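# Barville Family Rooms: Furnishing Grant, Progress to September

Prepared by Pauline Hebden for Graham Bramwell, Janitz Fund
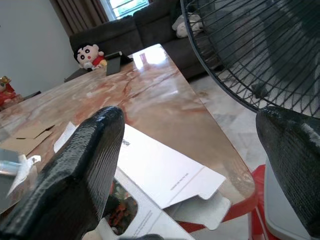
*Sitting room, Barville: the marble-patterned table with an opened carton on it, and the standing fan.*

## Where we are

The sitting room is in use. The kitchen and the small back room are still waiting on furniture, and I expect both to be finished in the next grant period. Families have had the sitting room in the afternoons since we cleared the old shelving out of it.

Most of the work this period was unpacking, putting things where they belong and getting rid of packaging. We had more cardboard than we planned for. The town takes flattened boxes only, so each carton gets opened out on the table, checked for small parts and manuals, and taken down to the bin area. Two deliveries from Beltix came with pieces missing. One has been made good. For the other we have a credit note.

## Furniture

The table stays in the sitting room. I had thought of moving it to the kitchen, but it is heavy and people like sitting at it. The pattern hides crumbs, so it needs wiping down after every group whether it looks dirty or not. I have put that on the closing list.

We are using red plastic chairs with it for now. They are easy to move and easy to clean, but older visitors have asked for something with arms. I would like to put part of the remaining money toward four armchairs and drop the second bookcase from the original list. Please let me know if that needs a formal change request.

The sofa is the one we were given in the spring. It will do for another year.

## Cooling

The room gets strong afternoon light and was too warm for the toddler group over the summer. We bought a standing fan instead of the window unit in the proposal, which would have needed new wiring. The fan has a full wire guard. It is still to be kept out of reach of the small children, and the group leaders have been told this. A blind for the window is on order from Ha, the curtain shop on the main street.

## Spending

| Item | Amount |
|---|---|
| Furniture and fan | $1,096 |
| Kitchen goods, ordered and not yet delivered | $630 |

The grant was $1,837, which leaves $111 uncommitted. That will not cover four armchairs at new prices. Dropping the bookcase order, which is included in the furniture figure and can still be canceled, would get us close if we buy used.

## Still to do

- Hang the blind when it comes
- Clear the last of the packaging
- Receive and check the kitchen goods against the order
- Felt pads for the chair legs
- Move the toy bins into the back room

## Questions for you

1. Can the bookcase money go to armchairs?
2. Do you want receipts with this report or all together at the end? I have them sorted by supplier.
3. Would you like to visit before the kitchen is done, or wait until it is? Late morning is the quietest time.

Pauline Hebden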